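The Purple One

My sister has a cup I want. I've wanted it for thirty-one years, and I'm going to tell you how close I got.

You have to understand that we grew up in a house with four matching plastic goblets, the kind that come in a pack for a party and then never leave. They were supposed to be disposable, I think. My mother did not believe in disposable. One was pink, one was green, one was a sort of weak tea color, and one was lavender, and you could see through it if you held it up to the window. It had a little stem and a flared top with flat sides cut into it, like a jewel, or like what a seven-year-old thinks a jewel is. Whoever had the purple one at dinner was the queen. That was the whole game! There weren't any other rules. You got your milk in it and you were the queen, and everybody else had to ask you before they could leave the table.

My sister was the queen a lot. She was older and she set the table, so you do the math.

The pink one melted on the stove. The green one went to the beach and stayed there. The tea-colored one ended up holding toothbrushes until the stem snapped, and then it was just me and her and the purple one, and when she moved out at nineteen she took it with her, wrapped in a sock. I found the other sock in the hall and knew right away. I cried so hard my mother offered to buy me a real glass one from the Melar catalog, crystal, with a box and everything. I said no. I've regretted that a little, because the Melar ones were gorgeous.

So, February. My sister calls and says she's finally clearing out the long room, the one with the big black-framed window where she does her paper folding, and would I come help her. It's a beautiful room, all trees outside, and she's filled it with junk. I said sure. I said it very casually. I drove 200 miles in the rain with the radio off, practicing what I'd say.

(What I'd say was: "Oh, are you still keeping that old thing?" I had about five ways of saying it. I did some of them out loud at a gas station.)

She'd already started by the time I got there. Boxes everywhere in the hall, a Haketti sewing machine with no pedal, a bread maker, every issue of some magazine about canals. She has never been on a canal. She handed me a roll of tape and a cup of coffee and told me the system, which was three piles, and then she told me the system again with different piles. I taped things. I carried things. I kept looking over her shoulder.

And then we got the white table cleared, and I came back from taking a load out to the car, and she'd put it out.

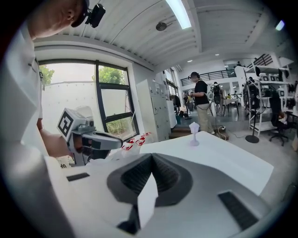
I stood in the doorway like an idiot. All my five ways of saying it went right out of my head. It was so small! I remembered it as practically a chalice. I remembered needing two hands. You could have fit maybe three gulps of milk in there, four if you were brave.

"You can have anything you want out of this room," my sister said, not looking at me. "I mean it. Take the bread maker."

"I don't want the bread maker," I said.

"It's a Danarix. It's a good one."

"I have a bread maker."

She went back to peeling a label off a jar. I picked up the canal magazines and put them down again in exactly the same place. The rain had quit and the trees had that washed look, and I could hear the refrigerator humming all the way from the kitchen. I thought, I'm forty, I have a mortgage and a bad knee, I can ask my own sister for a plastic cup.

"Where'd you find that?" I said, and I kind of waved my elbow at it, because my hands were full.

"Find it?" she said. "I didn't find it. I use it. I have my orange juice in it."

Every day, she meant. She'd been having her orange juice in it every single morning since she was nineteen. I'd pictured it at the back of a closet, still in the sock, forgotten, waiting for me. I'd pictured rescuing it. And the whole time she'd been sitting in one kitchen after another with her feet up on a chair, being the queen, with nobody at the table to ask permission to leave.

I told her that. I didn't plan to. I said, "You don't even have anyone to boss around," and it came out a lot sadder than I meant it to, and she stopped peeling.

"I had you for a while," she said.

Well. We didn't say much for a bit after that. I found a bag of buttons and sorted it by color, which wasn't in either version of the system. She went off to the kitchen and I heard the refrigerator open and shut, and she came back with the carton and took the cup off the table and filled it right up to the top, so it bulged a little, the way you're not supposed to.

She held it out to me. I drank it in three gulps. (Three! I was right.) It tasted like orange juice and a tiny bit like dish soap.

"May I be excused?" my sister said.

I made her finish the magazines first. Then I made her do the whole bottom shelf and sweep, and carry the Haketti down to the curb by herself, and she complained the entire way, and I stood at the top of the steps holding the empty cup by its stem and said she could go when I said so.

She has it now. I washed it and put it back in her cupboard before I left, next to the good glasses. I did take one of her socks, though. Just the one. She called before I was even home.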